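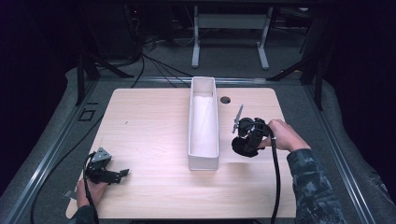 Speaker notes, afternoon session. Retraining for district heating work in Ancombe

Slot is 25 minutes plus questions. Margit Dobos introduces. Skip the company history slide if we start late.

Slide 1. Who I am

Good afternoon. My name is Malou Riis and I work on training and staffing for the Ancombe heat network. Before that I spent eight years at the Gronstead gas utility, mostly scheduling service crews. I am going to talk about what happens to those crews when a town moves from gas boilers to a shared heat network. I will not cover tariffs. Kiri Bright has that topic in the next session and knows it much better than I do.

Slide 2. The town and the network

Ancombe has 1839 connected homes. Before the network, nearly all of them had their own gas boiler, serviced once a year. The network runs on a biomass plant with a heat pump at the water treatment works. Each home has a heat interface unit in place of the boiler. It has fewer moving parts and no flame, so the yearly visit is shorter.

Point to the map. The older streets are on the east side, and those were connected last.

Slide 3. The workforce we started with

When the project was approved, 70 people in the town earned most of their living from gas boilers. Some were employed by Vörös, the main heating contractor. The rest were self-employed or worked in very small firms. The average age was high. Several had already said they planned to retire before they would learn a new system.

The first plan assumed that all of them would simply move across. That plan was written without asking them. Say this clearly, because people from other towns are now writing the same plan.

Slide 4. What the job looks like now

Go through the table slowly. Left column is the old task, right column is the new one.

Combustion checks are gone. Flue inspection is gone. Pressure testing stays, but the pressures and the pipe sizes are different. Water quality is now a big part of the job, and most boiler engineers had done very little of it. Electrical fault finding has grown. Reading meter data on a laptop is new to almost everyone over fifty.

The part people miss is customer contact. A boiler engineer explained one machine to one owner. A network technician has to explain a shared system, including why the flow temperature can't be changed for one house.

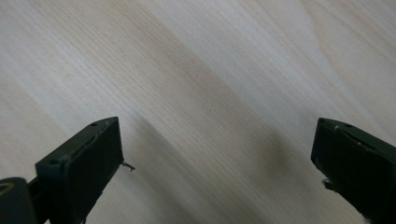
The light wood surface of a table, with a band of glare across it.

Slide 5. How the course was built

Ildikó Bodnár wrote the course outline with two of the Vörös supervisors. It comes to 392 hours in total, split between classroom, workshop and paired visits. We had wanted it shorter. The certifying body would not accept less for the electrical part.

Classroom teaching was on Wednesday evenings. That suited the employed engineers and was hard on the self-employed, who often take late calls in winter. We moved the start of the second group from January to spring for that reason, and attendance was better.

Paired visits were the most useful piece by a long way. Each trainee went out with a Nova technician who had already worked on networks elsewhere. Nova charged us for the technician's time, and that was the largest single cost after wages.

Slide 6. Wages during training

Expect questions on this one.

Employed trainees were paid their normal wage, with part of it refunded to the employer from the project fund. Self-employed trainees got a day rate. The rate was set too low at first. Rozália Farkas, who represented the small firms, brought us actual invoices showing what a day away from work cost them, and we raised it. If you are budgeting for this, ask for the invoices at the beginning.

Slide 7. The workshop 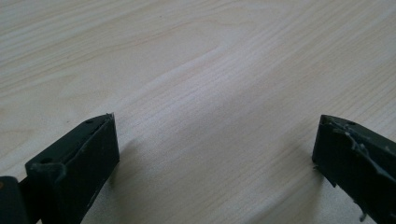
Workshop space cost us more time than the teaching did. We first used a room at the college, and the benches were already booked by the plumbing course on most days. After that we rented a unit behind the Vörös depot and fitted it out ourselves. We bought steel benches for the interface units, which are heavy and leak when you open them. For meters, wiring and small valve parts, a plain pale wooden tabletop like the one on this slide is enough, with nothing else on it when the trainee sits down. Small screws show up well against a light surface. Allow money for lighting too. We had to add lamps in the second month.

Slide 8. What I would change

Ask the engineers first. Start the water quality unit early, since it takes the longest to sink in. Agree with the certifying body in writing on which older gas qualifications count toward the new certificate. We had a verbal agreement and lost several weeks when the contact person left.

We also had no plan for the people who did not want to retrain. There was boiler work in the villages outside the network, and some of them took it. A short meeting with each person at the start would have told us who they were.

Slide 9. Contacts and questions

The course outline is available on request, and so is the day rate calculation. Ildikó can answer anything on certification. I can take questions on staffing and on the workshop.

If asked about the second phase: routes are not decided yet, and I can't give a date.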